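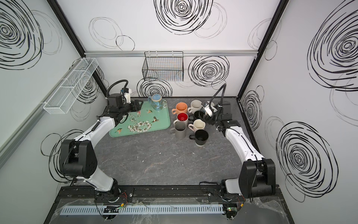

Barnmont Residents' Association
Minutes of the general meeting, Friday, June
Held in the upstairs room at the Lazaridis Hall, 7 pm

Chair: Rafail Mavromatis
Present: as per the sign-in sheet
Apologies: received from the Fodard Street group and from the ward councillor

1. Opening

The chair opened the meeting at 7 pm and reminded everyone that the side door to the car park locks itself after 9. Anyone leaving late should go out through the front.

2. Minutes of the previous meeting

The minutes were taken as read. One correction: the item on the laneway should say Fodard Street, not Fodard Court. Accepted with that change.

3. Matters arising

Street lighting. The council has replied about the lights on the lower part of Fodard Street. The two poles near the bus stop are on the list for repair but no date was given. The secretary will write again and ask for one.

Laneway gate. The hinge has been replaced and the gate now closes. A resident asked who holds the keys. The chair has one set and the hall office has the other.

Dumped mattresses. These were collected. More have been left in the same spot since then. Members were asked to report dumping to the council directly, with the nearest house number, and to copy in the secretary.

4. Finances

The opening balance was $3,000. After payment for the gate, printing and the insurance excess, the balance stands at $2,601. The hall hire for the second half of the year has not yet been invoiced. A member asked whether the printing cost could be brought down by sending the newsletter by email. The chair said a good number of households on the hill side still ask for paper. It was agreed to put a tick box on the renewal form and look at it again once the forms are in.

The accounts were accepted.

5. Flesero Creek crossing

Most of the meeting was spent on this item.

The council proposes to close the footbridge over Flesero Creek while the decking and handrails are replaced. The plan on display at the library shows a detour by way of the main road. Residents raised the following.

The detour is a long way round for people walking to the shops, and there is no footpath on the north side of the road past the nursery. Parents with prams would need to cross twice.

The school asked that the noisiest work be kept out of class hours. The council officer has said by email that this will be passed on to the contractor, but made no promise.

Several people asked whether one half of the bridge could be kept open while the other half is done. The chair had put this to the officer and was told the bridge is too narrow to do this safely. A member who used to work on rail bridges thought a temporary scaffold crossing just upstream would be possible, as the banks are low there. Others were concerned about flooding if the work runs into the wet months.

There was some discussion about whether the association should oppose the closure outright. The view of most people was that the decking is in poor shape and the work needs doing. Two members did not agree and asked for this to be recorded. They feel patch repairs would be enough for now.

Motion: That the association write to the council supporting the repair of the bridge, and asking for a temporary crossing, a temporary path on the north side of the road, and 30 days' written notice of the closing date. Moved, seconded and carried.

6. Parking near the oval

Cars are again parking across driveways on match days. The football club has put a note in its bulletin. The chair will ask the club to put cones out before the early games. Residents who are blocked in should ring the council's parking line, which is staffed on weekends.

7. Tree planting

The nursery has set aside tube stock for the creek bank. Planting will wait until the bridge dates are known, so that nothing goes in where machinery needs to get through. Weeding on the upper bank can go ahead in the meantime. Bring your own gloves.

8. Other business

The book swap shelf in the foyer is overfull. Encyclopedias and old textbooks will be taken away if not claimed by the next meeting.

A resident asked about barking dogs behind the shops. Referred to the council.

The urn in the hall kitchen trips the power if the heater is on at the same time. The hall office has been told.

9. Actions

Secretary to write to the council about the light poles.
Chair and secretary to draft the bridge letter and send it round before it goes.
Chair to speak to the football club about cones.
Secretary to add the newsletter tick box to the renewal form.

The meeting closed at 8.50 pm. The next meeting will be in the same room, at the same time.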